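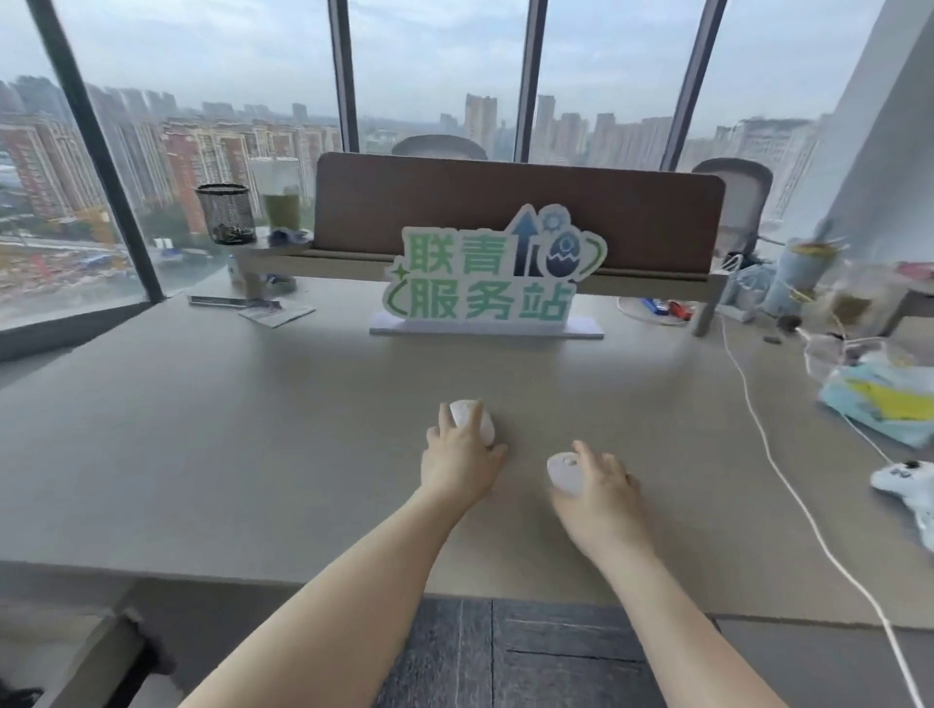 Service desk, front side, with the green-lettered sign at the back edge and the power strip to its right.

Staff Forum > Facilities and Shared Spaces > Shared service desk: proposed clear-surface rules

Posted by B_Orakzai (Moderator)
March 2, 2023

Colleagues,

The service desk on the upper floor is shared by the Stasero intake group and the Lusard program office. Since January the Facilities section has received seven written comments on the condition of the desk surface. I have been asked to open the matter for discussion before any rule is issued.

The photograph attached to this post shows the desk as it is commonly found. The middle of the surface is usable. The right side holds a cup, packaging, a game controller and other items, and a long white cable hangs over the front edge toward the floor.

The following measures are proposed:

Drinks are to be kept off the work surface and the shelf rail during service hours.

The power strip is to be fixed beneath the desk, and all cables are to be routed behind the divider.

Personal items are to be removed at the close of each shift.

The sign is to remain in its present position.

Comments are invited from all staff assigned to the desk.

Bushra Orakzai
Facilities Section

----

Posted by intake_lead2

Thank you for opening this thread. The intake group supports the second measure without reservation. Visitors stand at the front of the desk, and a cable hanging on that side is a trip hazard. We raised the same point in January and were told that it would be considered with the next furniture order.

We do not support the first measure as written. Our shifts at the desk are long, and the nearest pantry is at the other end of the corridor. A covered drink on the shelf rail should be permitted. The rail is raised above the surface where forms are signed.

----

Posted by records_room

I must disagree with the previous poster. The rail is directly above the place where the left-hand stack of forms is kept on filing days. The photograph shows a tall clear cup of green liquid on the rail, next to the pen holder. If that cup is knocked forward, it will land on the desk. Two sets of forms had to be reprinted last year after a spill, and the applicants had to be called back to sign again.

The pantry is not far. Staff may step away when a colleague is present.

----

Posted by intake_lead2

With respect, there is often no colleague present. The roster places one person at the desk for most of the day. If Records wishes to provide relief cover, the intake group will gladly accept it.

----

Posted by Lusard_office

The Lusard program office uses the desk for activity sessions and wishes to comment on the third measure.

"Personal items" needs a definition. Some of what is left on the right side belongs to our sessions and is put out again the next morning. Clearing it each evening requires storage, and we have none on this floor. We requested a lockable cabinet from Fimusura and received a quotation of $900, which was not approved. If the cabinet were approved, we would comply with the third measure in full.

We would also note that the two white rounded objects being handled in the photograph should not be treated as clutter. An item in somebody's hands is in use.

----

Posted by B_Orakzai (Moderator)

The comment from the Lusard office is accepted. The measure is intended to apply to items left on the desk when it is unattended. I will amend the wording.

On the cabinet, the quotation was declined because it included delivery and wall mounting. I will ask whether a smaller unit can be supplied without mounting.

----

Posted by k_ansari_bldg

Ansari Building Services maintains the electrical fittings on this floor. A few points for the record.

The power strip can be fixed to the underside of the desk. A cable tray would be preferable, as the strip is at present lying on the back edge with its cables tangled. The work takes nearly an hour and must be done with the desk cleared.

The long white cable should be traced before it is moved. Please would the person who uses it confirm what it supplies. If it is a charging cable, it can be taken up through the back of the desk once the tray is in place.

We ask that no adhesive hooks be applied to the divider panel. The panel is fabric, and the adhesive leaves a mark.

----

Posted by records_room

May I ask that the pen holder also be considered? It is filled with a mixture of items and visitors are regularly handed pens that do not write. One holder with working pens, placed within reach of the visitor, would be an improvement. There is a pen or stylus lying loose on the left side of the desk in the photograph as well, beside a folded card.

----

Posted by intake_lead2

Agreed. We will sort the pen holder ourselves. This does not require a rule.

We maintain our position on covered drinks.

----

Posted by frontdesk_relief

I cover the desk when the rostered person is on leave. I would suggest a small side table behind the divider, by the gray chairs. Drinks could be kept there and the person on duty would need only to turn around or stand up. It would satisfy Records and would not require a walk to the pantry.

----

Posted by records_room

Records would accept a side table, provided that the rail is kept clear.

----

Posted by intake_lead2

The intake group would accept it on trial. We would ask that it be in place before the first measure takes effect.

----

Posted by B_Orakzai (Moderator)

The revised position is as follows. The first measure is held until a side table has been supplied. The second measure will proceed, and Ansari will post a time for the work in this thread. The third measure will apply to unattended items only, and the cabinet request will be resubmitted. The fourth measure received no objection.

Would the owner of the white cable please reply here or contact the Facilities section directly.

----

Posted by Lusard_office

We have asked our session staff about the cable. It is not ours.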